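Opinion

The case for slow hands

14 comments | Share

I have spent a good part of this year building a pair of hand-held grippers with some friends, in a shared workshop that belongs to all of us and gets tidied by whoever loses patience first, and I have come round to an opinion I did not have in January. I think people who build robots at home should put off building the robot for as long as they can stand it, and do the chores themselves first, with the robot's hands.

I realize that sounds like telling somebody to enjoy the waiting room. When we started what we call the Masdale project (named after the street, we aren't poets) I was as keen as anyone to get an arm bolted to a bench. I had the bench picked out. I had even priced an arm from a little outfit called Pranside, who wanted $2,960 for it before shipping, and I had talked myself into believing this was reasonable. Then one of our group, who is more patient than I am and also has children in braces, suggested we spend $555 on parts, make two grippers you hold like a pair of garden shears, put marker blocks on them so their position could be tracked, and see how far we got.

Well, we got as far as the sink, and I've been thinking about that sink ever since.
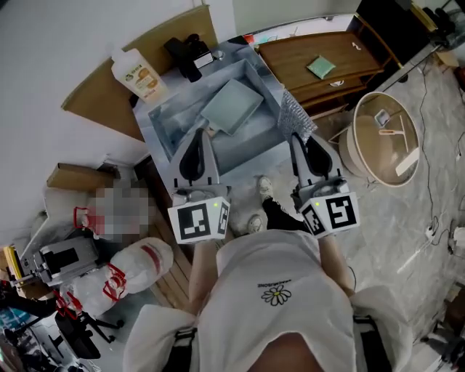 If you have washed dishes for forty years, as I have, you believe you know how it's done. You don't, or at least I didn't, and I found out the first afternoon I tried to pick up something flat and thin using two fingers on each side and no wrist to speak of. Your own hand slides a fingernail under the edge and is finished before you've noticed. A gripper has no fingernail. You have to tip the thing, or push it against a wall until it rides up, and you have to decide which, and all that deciding used to happen somewhere below your neck without bothering you.

I think that is a wonderful thing to learn, and I think you learn it far better with the tool in your fist than by watching an arm fail from across the room. When an arm drops something, you go looking in the code. When I drop something, I know right away that I came in too steep, and my shoulder knows it too (I'm not a young woman, and an hour of this is plenty).
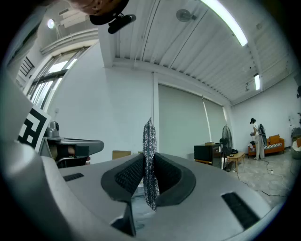

The other half of my opinion is about rooms, and here I expect some disagreement. There's a fashion for practicing in a bare corner with good lighting and a single block on a mat. A friend of mine rents space at Mavidetti, where they keep a lovely practice bench like that, and I've been a guest there and enjoyed it very much. But a home has cables on the floor and chairs where you don't want them, and daylight that moves across the wall while you're working. I would sooner learn in a room where people sit down and eat their lunch.

We have 84 recordings now that I'd call good, out of a great many more that I would not, and the good ones mostly came late, after we stopped hurrying. The early ones are full of grabbing. You can tell who was holding the grippers by how impatient they look, and I'm afraid mine are easy to spot.

Will we buy the arm? I expect so, probably in the fall, and it may well be the bigger model from Piątek, which runs $2,440 secondhand if you don't mind a scratched base. I don't mind one bit. But I'd like us to have done the pans first, and the bathroom shelf, and that awful drawer where the lids live.

14 comments | Share this article | Print

We use cookies to remember your preferences. By continuing to read, you accept our cookie policy.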